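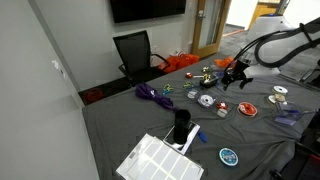

Print this article | E-mail this article

Opinion: Price the clutter, not the arm

By Habibur Majumder

Pirngate sells its tabletop sorting service by subscription. The customer supplies a table and the objects; Pirngate supplies the arm, the gripper and Drutudine, the software that plans the picks. The quote I was sent in October lists reach, payload and a minimum term of 36 months. It says very little about what may lie on the table, and I think that is the wrong way to write a quote.

Payload is rarely the limit with small goods. A roll of tape weighs almost nothing. Lying flat, it offers a two-finger gripper a rim and a hole; standing on edge, it can roll. Scissors have two handle loops and a flat blade. Cloth has no fixed shape at all, and clear plastic is hard for most depth cameras. A service that handles one of these well may fail on the next, and a single success rate hides the difference.

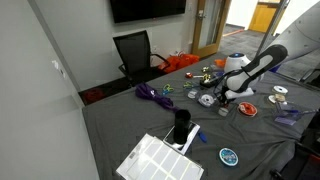 Scissors, tape rolls and a purple fabric bag share the table with the gripper.

Flusen, the main competitor, does slightly better. Its offer sorts objects into 3 classes – rigid, soft and transparent – and charges by class. The boundaries are open to argument (where does a tape roll in a clear holder go?), but a buyer can at least argue about them before signing. Morrison publishes a parts list of 471 items and declines anything outside it. That is restrictive, and I would still take it over a blank line.

Pirngate should attach an object schedule to each contract, with a pick rate per class and the layout used to measure it. Objects should be allowed to touch and overlap in that layout. The table cover should be specified too: a wrinkled cloth and a flat board are different test surfaces. Until such a schedule exists, I would ask for a two-week trial with my own stock and leave the 36-month term unsigned.

Contact us | Copyright, all rights reserved | Back to top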